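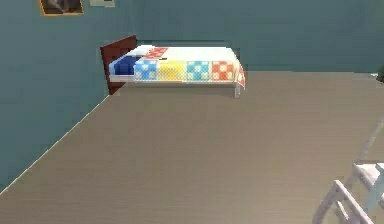
Li-hua Chuang would like you to sleep under your quilts. She told me so before I had even taken my coat off, and she came back to it three more times over the course of an afternoon at her house in Killside. Spread them on the bed, let the dog up, wash them when they need it. A quilt kept in tissue paper makes her a little sad.

414 shares | 5 comments

I've wanted to talk to her ever since I saw her red and white Trusbridge quilt hanging at the county show a few years back, and I'm happy to report that she is even better company than her sewing. She talks with her hands, she laughs at her own mistakes (there is one she calls "the bathmat") and she has a way of pulling one more thing out of the cupboard just when you think you've seen it all.

She didn't grow up with quilting. Her mother sewed clothes, fast and well, and thought that cutting up good cloth to sew it back together was a strange way to spend an evening. Li-hua picked it up at 14, from a library book with half its diagrams missing.

"I had to guess the middle of everything," she says. "The book would show you step one and then the finished star. So I made up a step two! Some of the ways I do things now, I still can't find in any other book. I think they come from the pages that were torn out."

The first quilt took her two years. It was meant for a full-size bed, then a twin, and in the end it just about covered a crib mattress. She gave it to a cousin's baby, who dragged it around by one corner until the corner came off.

"I was so proud," she says. "He picked that corner. Of all the things in his room, that was the one he wanted to carry."

Nearly everything she makes is cotton, and most of it starts at Hokell, the fabric store out past the feed mill, where she has been going long enough to be allowed behind the counter. She likes small prints best. Big flowers look wonderful on the bolt, she says, and then you cut a two-inch square and get a piece of stem.

"With a little print, every square gets something. A dot, a leaf, whatever it is. And from the doorway it goes soft, it reads as one color. Then you sit down on the bed and there's all this going on. I love that. You get one quilt from the hall and another one from the pillow."

She lays out her quilts on the bed in the spare room, because the floor is hard on her knees and the wall, she says, tells lies. On a wall you see the whole thing flat, like a poster. On a bed you see the top third folded back, the sides hanging down, and a big plain middle where somebody's legs are going to be. She plans for that. The busiest blocks go at the edges, where the drop is, and along the top, where the fold will be.

This was news to me, and I've been making quilts (bad ones, but still) for most of my adult life. I had never once thought about the fold. She showed me by turning back the top of a blue and cream one, and the backing came up in a wide stripe of yellow check, so cheerful that I said "oh!" out loud.

"See, that's what you look at every morning," she says. "People spend months on the front and then put any old sheet on the back. But the back is the part that gets turned down by your face. Spend a bit of money there!"

We had tea, and then we had the argument about washing, which I think every two quilters in the world have had. I'm a cold water person. Li-hua is a warm water person, and she washes her fabric before she cuts it, every piece, even the scraps. She has seen what a new red can do to a white border. It happened to her on a wedding quilt, with the wedding five days off.

"Pink," she says. "All of it, pink. I washed it again and it was a bit less pink. I washed it again and it was the same. So I put in a pink binding, as if I'd meant it, and the bride cried and said how did you know it was my favorite color. I never told her. Well, she might read this. Hello!"

Since then she has tested every red with a damp white cloth and an iron. If there's any color on the cloth, the fabric goes back in the tub.

Batting is the other thing she has strong feelings about. She uses a thin cotton one all year round and puts a second quilt on top in winter. Two thin quilts are easier to wash than one thick one, they dry on an ordinary line, and you can kick one off at three in the morning without freezing. She also finds thin batting kinder to hand quilting, which she still does for the borders, in front of the radio, with a thimble she bought at Gillies when it was still a hardware store with one shelf of sewing things.

I asked how many pieces were in the Trusbridge quilt, the one I'd fallen for at the show. She named it after the road she grew up on, and it has a long crooked line of white running through the red, the way the road runs through the fields there.

"I stopped at 1,000," she says. "I mean I stopped counting, I didn't stop sewing. It was making me tired to know."

It lives on her own bed now. There's a mended patch near the bottom where a heating pad got too hot, and a slightly newer red in the top row that you'd have to be told about. She told me about it right away. She likes repairs to show a little, and she keeps a bag of leftovers for each quilt with its name pinned to it, so the right cloth is there when something wears through.

In May she starts a beginners' group in the back room at Hokell. They'll make one small quilt each, start to finish, with a real binding, and she is asking everyone to bring the measurements of the bed it's going on. Mattress width, mattress depth, and how far you want it to hang.

"And bring a fabric you're a bit scared of," she says. "Everybody has one. You bought it and you love it and it's been in the drawer ever since. We're going to cut it up on the first night."

Mine is a green one with tiny white birds. I've already put it in my bag.

5 comments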